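Notebook, February, 9:40 am

Back on the chores question, and I'm in a good mood about it. We've had a cracking fortnight! The list on the whiteboard (can a machine do this at home yet, yes / no / sort of) has grown a lot of "sort of", and a month ago it was nearly all "no".

Where things stand, mostly so I don't have to dig through the logs again.

Towels and flat cloth: good. Jiten folds a tea towel from a crumpled start more often than not, and it recovers when a corner slips. I love watching it recover. It used to freeze there and wait for one of us.

Dishes: plates and bowls fine, cutlery poor. It'll pick up a spoon all right but has no idea which way round it wants to be in the drawer.

Shop-floor bins: Sunau is sorting fasteners by size on the bench and I'd trust it with a real shift if someone topped up the trays. Didier disagrees about the trust part. Noted.

Tidying a bedroom: this is the one I'm excited about, and the one we're worst at. We have 1351 demonstrations all up and only 168 of them are bedroom tidying, so the policy has barely seen a bed with stuff on it. Ran 28 trials on the practice bed with the small-items task (put loose bits into a tray, then move the tray). Grasping was better than I'd guessed. Moving the tray was the weak part. It squeezes one wall, lifts, and the far side drops, because all the weight is hanging off a thin edge.

Things to try:
- two-point grasp with the second arm under the base
- drag first, lift later (works on a desk, haven't tried it on bedding)
- lower grip force on cardboard, the walls buckle before the pads slip
- teach it to leave the tray alone if it's already close enough, a person would

Soft surfaces are their own problem. On a blanket everything sinks a bit and the height estimate goes off, so the fingers come in low and catch fabric. Killian's fix (close slowly, watch for cloth moving with the object) cost us time per pick but we kept it. Swapping in the textured pads helped with thin card too. Flat packets are still hard.

The other hard bit is deciding where things go. Earrings, a hair claw, a book, a bit of wrapper: a person sorts those without thinking and knows the wrapper is rubbish. Our labels only say "in the box" or "not in the box". I want a third label for rubbish and a fourth for "ask".
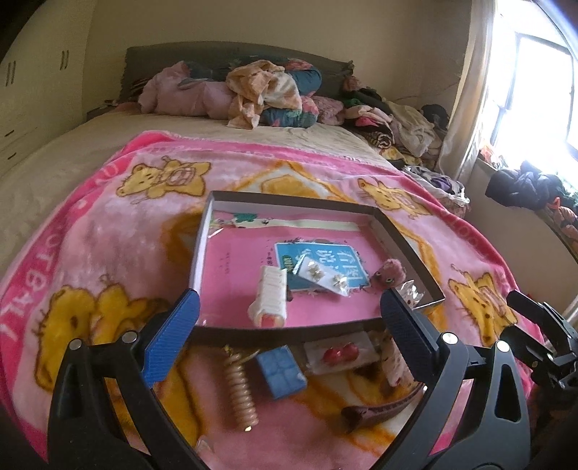 Killian Pichon read the draft of this over lunch and reckons I'm grading too kindly. His view is that picking up was never the chore, the chore is knowing when the room is done, and until Jiten can stop by itself we should write "no" beside bedrooms and be cheerful about it. He'd also put the "ask" label in before the rubbish one.

Fair enough, I'll move bedrooms back to "no" with a pencilled arrow pointing up. I still say the arrow is earned.

Next: relabel the first 134 bedroom demos with the new categories, starting with "ask". Get the Grodby arm mounted as the second hand so we can test the under-base grasp. Order more pads, the ribbed ones colour the cardboard if they're pressed hard. Didier to check whether the slow close can be switched off for hard surfaces.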